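Search this book
Enter keyword Go

Chapter 9
Trade Secrets

November
By Deepak Chaudhary and Pirjo Partanen

9.1 Where this chapter fits

The last three chapters dealt with rights that begin with a filing or are made stronger by one. A trademark application goes to an office and is given a number. A patent application is examined, and if it is allowed, the text is printed for everyone to read. Copyright starts on its own, but an owner of a work made in the United States has to register before going to court over it. Each of these leaves a paper trail that a student can look up.

A trade secret leaves no such trail. No government office issues one, and no register lists them. A company may hold a trade secret for 60 years without telling an outsider that it exists. When a dispute comes up, the owner has to show from its own records and habits that the information was a secret, that it had value, and that reasonable steps were taken to keep it from getting out.

The word "information" is broad. Courts have applied it to recipes, machine settings, price formulas, customer lists, test results, and plans for products that never went on sale. A list of things that failed can qualify too. If a firm spent two years finding out which glues do not hold at low temperature, a competitor who gets the list saves two years.

Students often come to this chapter expecting it to be about spies. Very little of it is. Most of the disputes involve a former employee, a supplier, or a business partner, and most of them turn on dull questions: who had the password, whether an agreement was signed, what the agreement said, and who was sent a copy of the file.
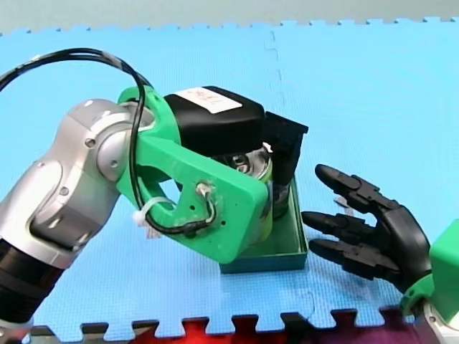
A trade secret has to be secret in fact. The law doesn't require that only one person know it, and a firm can share the information with workers and suppliers who have agreed to keep it to themselves. What it can't do is show the information openly and then claim it. Suppose a firm lets pictures of its shop go out without limits. Any viewer may learn that a metal cylinder can be held down inside a shallow box by an arm coming in from the left, and that the gripper bracket on that arm is green. Those facts are open to anyone who looks. A force setting, a supplier's price, or the wording of a control program can't be read off a picture of that kind, and it may stay protected even though the equipment has been seen. The question is always asked about a particular piece of information. It is never asked about a room or a product as a whole.

This point matters for marketing staff as much as for engineers. A brochure, a trade show talk, or a job advertisement can give away a detail that the engineering group has guarded for years. Once the detail is public, a later agreement to keep quiet will not bring it back.

9.2 The three requirements

State laws differ in their wording, and there is a federal law as well. For most purposes a student can work with three requirements.

First, the information must not be generally known to people who could profit from it, or easy for them to find by proper means. "Generally known" refers to people in the trade. A method that every baker knows is no secret, even if a member of the public has never heard of it.

Second, the information must have value that comes from being secret. The value may be actual or potential. An owner can show it by pointing to what the information cost to develop, to what others have offered for it, or to the lead it gives over competitors.

Third, the owner must have taken reasonable measures to keep it secret. Most of this chapter is about this requirement, for it is the one that owners most often fail. Reasonable does not mean perfect. A firm with six employees is not expected to do what a large drug company does, but it is expected to do something.

The case of the Cidilow list

Consider a firm called Cidilow, a wholesaler of floor coverings in Keltville. Over many years its sales staff built a customer list with 1,574 entries. Each entry had a name, an address, the last order, the discount the buyer had been given, and the month in which the buyer usually reordered. Of these customers, 284 had ordered within the past year.

A sales manager left and joined Najjar, a competitor in the same town. Within a few weeks Najjar was calling the 284 active customers and offering each one a price slightly below the discount on Cidilow's list. Cidilow sued.

Najjar's first argument was that names and addresses of flooring contractors can be found in any directory. The court agreed as to the names and addresses. It did not agree as to the discounts and the reorder months. Those could not be found in a directory, and they told a competitor which buyers to call, when to call them, and what price to offer.

Najjar's second argument gave Cidilow more trouble. The list had been kept on a shared drive that every employee could open, including warehouse staff who had no use for it. Until the last year there was no password on the folder. Two printed copies hung on a clipboard beside the loading door. The employee handbook said that "company matters are private" and said nothing further about customer records.

The court held that Cidilow had taken reasonable measures only from the date when the password was added and the printed copies were taken down. The discounts that had changed after that date were protected. The older ones were not. Cidilow recovered $3,014 in damages and an order that stopped Najjar from using the newer part of the list, and it spent far more than that on lawyers.

Notice how the court divided the information. It went through the entries by kind and by date. A plaintiff who says only "our customer list" or "our process" invites the other side to ask for more detail, and many courts will require the detail early, before the plaintiff may see the defendant's files. 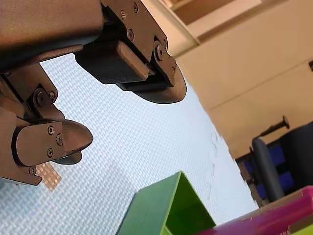
Department of Business Law, Keltville College

9.3 What counts as a reasonable measure

The measures that courts look for fall into a few groups. Written agreements come first in most cases. An employee who signs a confidentiality agreement on the first day knows that some information is restricted, and the employer has proof that the employee was told. The agreement should say in ordinary words what kinds of information are covered. An agreement that covers "everything learned on the job" is often read narrowly or thrown out, as workers are free to take their general skills with them.

Limits on access come next. The usual test is whether people who don't need the information can get to it. A locked cabinet helps only if the key is kept somewhere else. A password does little if the whole office shares it.

Marking is useful and is often done badly. A stamp reading CONFIDENTIAL should go on papers that are confidential and stay off the rest. Where a firm stamps the lunch menu, a judge may decide that its workers had no way to tell which papers mattered.

Last, there is what happens when someone leaves. A short meeting is usual. The employee is reminded of the agreement, returns the laptop and any papers, and signs a statement that nothing has been kept. Accounts should be closed on the same day. In the Cidilow case the manager's login still worked the following Sunday.

Suppliers and visitors need attention too. A firm that sends drawings to an outside shop should have that shop's written promise first. An order for 500 parts is of little comfort if the shop is free to make the same parts for someone else the week after.

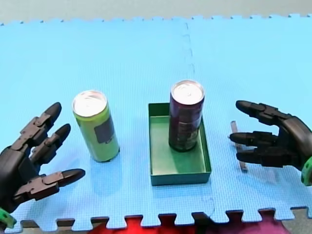

9.4 Proper and improper means

A trade secret owner has no right against a person who finds the same information honestly. Two kinds of honest discovery come up again and again.

The first is independent development. If Pillar, a maker of paint sprayers, works out a nozzle setting by its own tests, it may use that setting even though another firm found it earlier and has kept it secret. Here trade secret law differs sharply from patent law, under which Pillar's own work would generally be no defense. Pillar would do well to keep dated test records in case the other firm accuses it of copying.

The second is reverse engineering. A buyer of a product sold on the open market may take it apart, measure it, and learn how it was made, unless a valid contract says otherwise. It follows that trade secret protection is weak for features that can be seen or measured in the product itself, and stronger for steps carried out in the factory that leave no trace in what is sold. A firm choosing between a patent and secrecy should begin with this difference. Section 9.6 returns to the choice in detail.

Improper means include theft, bribery, lying to get access, and breaking a promise of confidence or getting someone else to break one. The last of these is the most common by a wide margin. A new employer that hires from a competitor can be liable for what the new worker brings along, if it knew or should have known where the information came from. Many firms now put a line in the offer letter asking new workers to bring no papers or files from a former job.

Read the following terms before going on to Section 9.5, where they are used without further explanation.

Misappropriation: getting, using, or disclosing a trade secret by improper means or in breach of a duty.

Injunction: a court order to do something or to stop doing it.

Head start period: the time an honest competitor would have needed to find the information, sometimes used to set how long an injunction lasts.

Contact the department | Copyright Keltville College, all rights reserved | Back to top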